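The tree on bench four

December 3, 2025

The first thing management did, after announcing that automation was coming to our bench, was bring cake. I have worked at Hornberg long enough to know what cake means. When the dental plan changed there was cake. When they moved the parking lot there were two.

My job, for anyone new to this blog, is small-parts handling. Trays come in, things get picked up, things get put down somewhere more useful, trays go out. On a good shift I do 4,000 of these. My wrists could tell you the number without looking at the sheet.

The plan is that a two-armed cell from Jendum takes over the dullest part of it, which is putting skinny things into holders and taking them out again. Irent wrote the software. Before any metal gets bolted to our floor, the arms have to learn the job in simulation, and since I'm the one who knows the job, I spent most of November in a chair watching a fake room on a monitor.

It's a nice room, too. Nicer than ours. It has a bookshelf. I asked why a practice robot needs books and was told it makes the place more realistic, by someone who has clearly never been on our floor, where the reading material is a fire notice and the back of a vending machine. 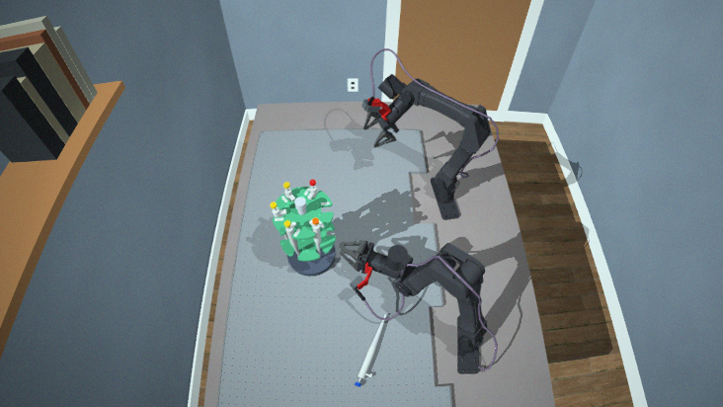
My official title for the month was "process reference." I'd sit there and say things like "you'd never come at it from that side" or "too fast, you'll snag the next one over," and a person from Irent would type for a while and run it again. Nobody had ever asked me how I do my job before. I had to stop and move my hands in the air to find out. I probably looked like I was conducting a very small band.

That part I liked, and it bothers me a little that I liked it. All those years of knowing to tilt a stem before you let go, and the first one to take notes was the replacement.

They don't say replacement. The slide said "redeployment," and so far that's been true. There are 6 of us on the bench and all 6 still have badges that open the door. Two are going over to inspection. I'm staying with the cell, which means loading it, clearing it when it jams, and filling in a form about why it jammed. The form is already printed. I take that as a sign of confidence.

The target for the first stage is 3,000 a shift, which you'll notice is less than me. I noticed. I brought it up at the meeting and was told the cell doesn't take lunch. Fair enough, but it doesn't cover for anyone with a sick kid either, and it has yet to bring in donuts.

What worries me more is the quiet. Bench work is boring, but it's boring with company. You talk all shift because your hands don't need you. Clearing jams is the other way around: you stand there alone, paying attention, waiting for something to go wrong. A friend at Talukder went through this last year and says her wrists are great now and she's hooked on podcasts.

My wrists are looking forward to it. The rest of me has asked for a stool, and the request is with facilities.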